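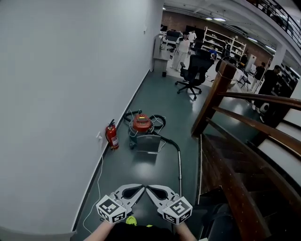 Upstairs at Irura, holding the Calvo gripper, with the red vacuum cleaner parked by the stairs.

I'd been on the Irura mailing list for ages before I finally got myself to one of their open afternoons in December. They're up a flight of stairs in Doldale, in one of those old buildings with a brick back wall and new white everything else, and by the time I'd found the right door I was twenty minutes late and badly in need of tea (there was tea, and very good ginger cake!).

What I'd come for was the Calvo, their handheld gripper kit. You hold it out in front of you and do a household job with it, picking things up with the two curved fingers, and the recordings go off to be used for teaching a robot arm the same job. There's a white cube with printed black squares at the base of each finger so the software can work out where the fingers are.

Nandini Unnithan showed our group round and was very patient with us. She let everyone have a go, and I went straight for the vacuum cleaner because I'm thinking of the kit for our own cleaning trials at Sarstead. It's a proper awkward object, a canister with a long metal wand and a hose that loops back on itself, and I wanted to see how two fingers would cope with that sort of thing instead of the usual cups and sponges.

First impressions, then. The Calvo weighs 316 grams, which sounds like nothing, and for the first few minutes it is nothing. After a while I noticed it in my wrists. The grip is nicely shaped but a bit wide for my hands, and Nandini said a smaller one is on the way in spring. I liked the fingers a lot - they have a bit of give, so you don't feel you're about to snap something every time you squeeze.

The kit comes with 2 spare fingers and 4 hours of setup help over video. You can hire it by the month too, and I'd probably start there. My one real grumble is the software guide, which jumps from charging straight to uploading with hardly a word on calibration. I asked, and was shown a much better draft on somebody's laptop, so fingers crossed that one goes out soon.

I've asked for a quote for two kits. If you fancy going yourself, book the later slot, it's quieter, and don't try to park on the hill.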